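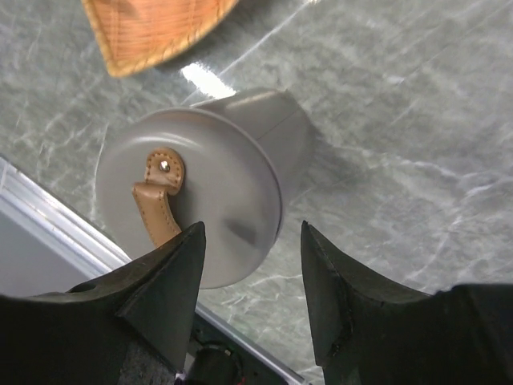

Canister on its side, gripper open, leather tab toward the camera. Test bench, July.

1/ A small report about a fault we had with the arm, which we call Ara. Nobody was hurt. I write it down so other people with the same kind of setup can check theirs.

2/ The task is simple: close the fingers on the canister, lift it, put it upright. On attempt 49 the fingers closed, the controller reported "grip OK", and the arm went up with nothing in it. The canister rolled toward the edge of the counter. Irena Krawczyk caught it with her hand.

3/ This is the part I do not like. Her hand was inside the work area while the arm was still moving. We have a stop button, but it was on the other side of the table.

4/ In the log, the motor current was over our limit, so the software believed it held something. In fact one finger was rubbing on its own guide. The limit was set months ago, when the fingers were new.

5/ Changes from today: grip is OK only if the current AND the finger opening agree. If they do not agree, the arm stops and does not lift. Also 2 stop buttons, one on each side.

6/ Radka Bošković ran it again in the afternoon with the new check. 121 attempts, 3 stops, no false "OK". I would like to see 1000 before I trust it.

7/ If you use only current to detect a grip, please look at your old logs. I will post the plots when Radka has cleaned them.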